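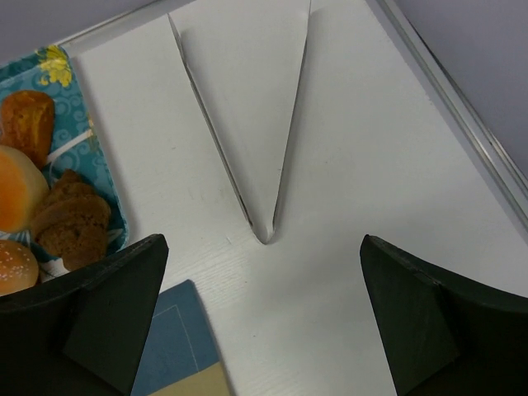 How often does a picking cell need its fingers changed? The one I saw at Clulto gets a new pair every 1,000 hours, or sooner if the rubber on the tips starts to shine.

Travel > Factory Visits > Lerndale

I went to the Clulto open day in Lerndale for the free lunch, and stayed for the maintenance talk, which tells you something about the lunch. It was January, the parking lot was a skating rink, and the coffee came out of a machine that the automation people had wisely left alone.

Most visitors headed for the big palletizer, which throws its weight around and makes a satisfying thud. I ended up at the bench cell at the far end, where one arm spends its working life moving imitation pastries. Roswitha Leitner looks after it. She has the calm of somebody who has been woken by a text message from a robot.

Her day with it starts at 7 a.m. and follows a card. Wipe the fingers with a dry cloth. Wipe the camera window with a different dry cloth (she was firm about this, and I gathered there had been an incident). Open and close the gripper 26 times with nothing in it, and listen. A healthy one clicks. A tired one sighs a little before the click, and then you get out the grease.

The grease is made by Juteck, comes in a tube the size of a lipstick, and costs more than my shoes. The fingers are held on by screws that must be tightened in a certain order with a Tanner wrench, which lives in its own drawer. She let me do one. I was corrected twice.

After any finger change the arm has to be told where its own hand is. It touches a metal pin from several sides, thinks, and reports how far off it was. Anything over 42 hundredths of a millimeter and you take the fingers off and start again. Ours passed. I say "ours" on the strength of one screw.

I asked what breaks most. The cable, she said, at the bend near the wrist, and always in the last hour of a shift. She keeps a spare taped inside the cabinet door with the date of the last swap written on the tape.

The bus back left at 4:15. The lunch, for the record, was a cheese roll.

Comments

palletpete: You missed the palletizer?? That was the whole show.

Dorrie K: We replace our wrist cable on a schedule and still get caught. Does she route hers inside or outside the arm?

mill_lane: Can confirm the cheese roll.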